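Enalik Folding Cell: Progress Report to the Drallthorpe Fund
Jan 21, 2019

Grant money spent this period went mainly on keeping two arms, two grippers and a good deal of purple cable in working order. Folding laundry remains the goal. Maintenance remains the hobby.

1. Wrist cameras

Both wrist cameras were remounted and refocused in September. The old test was a printed chart, which the cameras read beautifully and which no customer has ever asked us to fold. We now check focus on cloth: if a stitched hem shows up as a line, the mount passes.

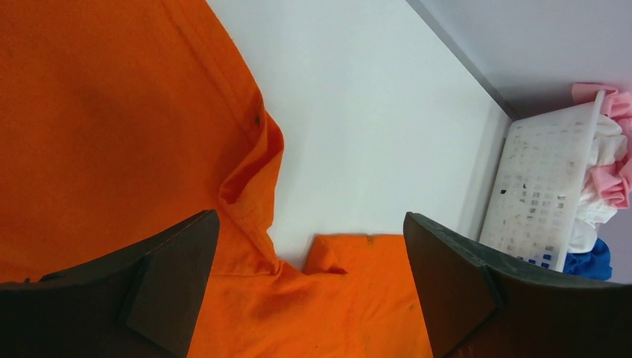
2. Gripper tips

The jaw tips are a wear item, as the Barrios invoices will confirm. We log 2,467 closures per set before inspection, and look for rounding at the points and gray patches on the inner faces. Picking up one layer of a thin shirt and leaving the other behind depends almost entirely on those few millimeters.
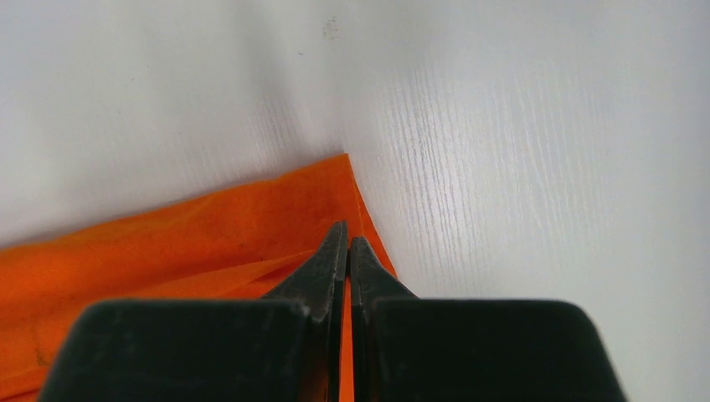 Reading time: 2 minutes

Two sets were swapped early this period. The second swap was our own fault – someone had put the jaw offset in twice.

3. Cable routing

Gremow's original routing held each cable tight to the arm, which looked very tidy and pulled connectors out. Cables now leave the wrist in a free loop and come back down along the arm. It is uglier, and we have had 616 hours without a dropped connection.

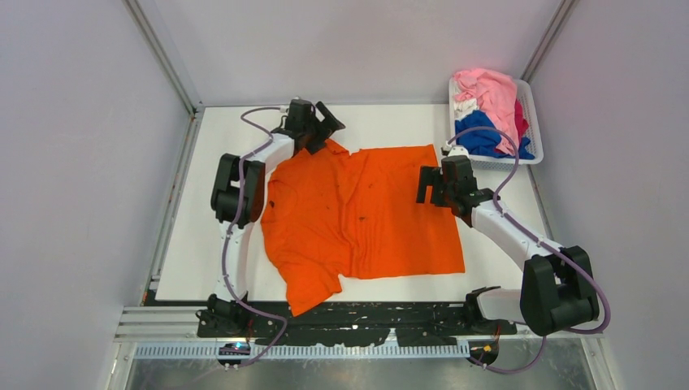

4. Base alignment

Each arm base is checked against the front rail every 15 shifts. The routine ends with both grippers brought in over a shirt, so that any disagreement between the arms shows up in the cloth before it shows up in the data.

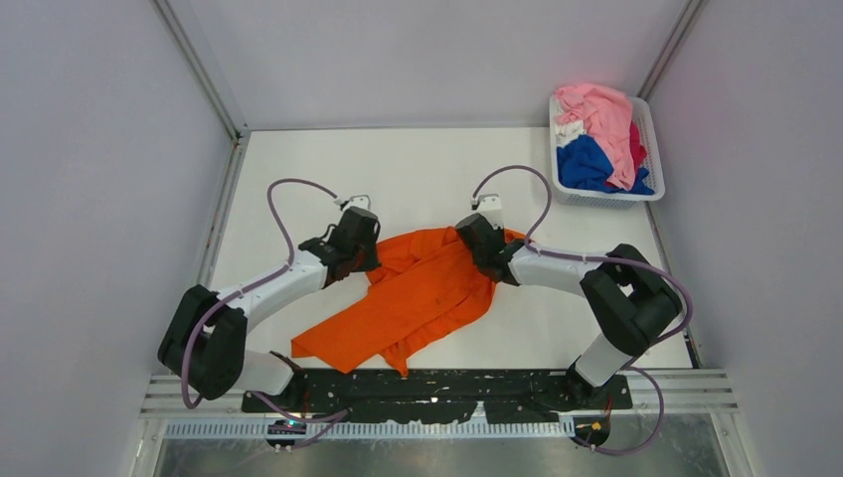
Page last changed: Jan 21, 2019

Still open: a spare elbow joint, quoted at $3,858, which we would like to order before we need it. We have tried the other sequence.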